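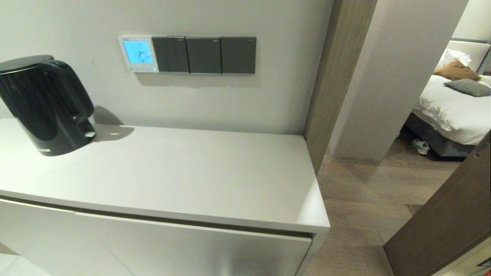

Head cam view, kettle at far left, stock exposure

Thread: Head camera for a home arm — wide or narrow lens?

narkus_fan
I've been swapping cameras on the head mount of my Clundgate arm and want opinions before I spend more money. The shot at the top is from the narrow lens, parked by the cabinet near the bedroom door. The tasks I care about are picking up the kettle by its handle and pressing the wall switches. From that pose the left side of the kettle is out of view and the handle is in. The wide lens got the whole kettle from the same spot, but the switch plates came out so small that my detector missed them on 8 tries out of 40. With the narrow one it missed none.

Gripper is the two-finger Vostell with the rubber pads. Controller is a Choo board, stock firmware.

Which would you keep?

pale_torque
Keep the narrow one and pan the head. You have a neck motor, so use it. A glossy black kettle is going to give you trouble with any lens, and more pixels on it will help more than a wider view.

drawerjam
Disagree. Panning costs time and every head move adds calibration error. I measured mine after a week of use and the head-to-arm transform had drifted enough to miss a handle. With a fixed wide camera I only had to calibrate once. Run the detector on a crop if the switches are too small. It's free.

pale_torque
It isn't free. A crop from a wide lens has the same few pixels it had before. You can scale it up all you like.

drawerjam
Depends on the sensor. If he is shrinking the full picture before it goes to the detector, then the crop does have more detail. narkus_fan, are you shrinking it?

narkus_fan
Yes, I am. The detector takes a small input and I was feeding it the whole thing resized. I'll try crops tonight.

Ludivine Bodin
I would look at depth before lens angle. What are you using for depth on the kettle? Shiny black plastic or enamel or whatever that is will leave holes in most stereo depth maps. I had a similar one and the only part that came back clean was the handle. The body was full of gaps where it reflected the room.

narkus_fan
Stereo, from the same head unit. And yes, the body is mostly holes. The cabinet top is fine, and so is the edge of it. The off-white wall behind is patchy.

Ludivine Bodin
Then fit a plane to the cabinet top and place the kettle from its outline plus that plane. You don't need depth on the body at all. For that you want the base of the kettle in view, and the outline is only useful if it isn't cut at the side. So that's one vote for wide, or for backing the base up a little.

b_rocker_switch
Question about the switches. I see three dark gray plates to the right of the thermostat, and the first one is split in two. How are you going to hit half of that plate with Vostell pads? Those are wide. I have the same gripper and I kept pressing both halves together.

narkus_fan
I close the fingers and turn the wrist so the narrow side goes in. On the single rockers it works either way. On the split one I got 25 good presses out of 49. The rest hit both halves or landed on the gap.

b_rocker_switch
That's a gripper problem, then. A better camera won't fix it. Print a small nub and clip it on one finger — I used a bit of soft filament and it solved it for me. Just make sure it doesn't get in the way of the kettle handle.

pale_torque
Or put a camera on the wrist. The head view is fine for finding the plates, but at the moment of contact the hand is going to cover them. I run a cheap one on the wrist for the last few inches and use the head camera only for the approach.

drawerjam
Does the Choo board handle two streams? Mine dropped frames when I tried it, and the arm stuttered.

pale_torque
I'm not on Choo. I run both cameras into a separate computer and only send joint targets to the controller.

narkus_fan
Mine is one USB bus for everything, so I expect the same stutter.

One more thing I noticed. The thermostat screen comes up very bright against the wall and the detector likes to call it a switch. It did that with both lenses.

Ludivine Bodin
Add it as its own class. A few labeled frames with the screen lit and a few with it off should be enough. The dark plates against that wall are easy by comparison.

narkus_fan
OK. Crops on the wide lens first, then the nub, then the thermostat class. If the crops don't bring the misses down I'm going back to narrow and backing up the base.

drawerjam
Post the numbers either way. And recalibrate after you swap lenses, even if the mount didn't move.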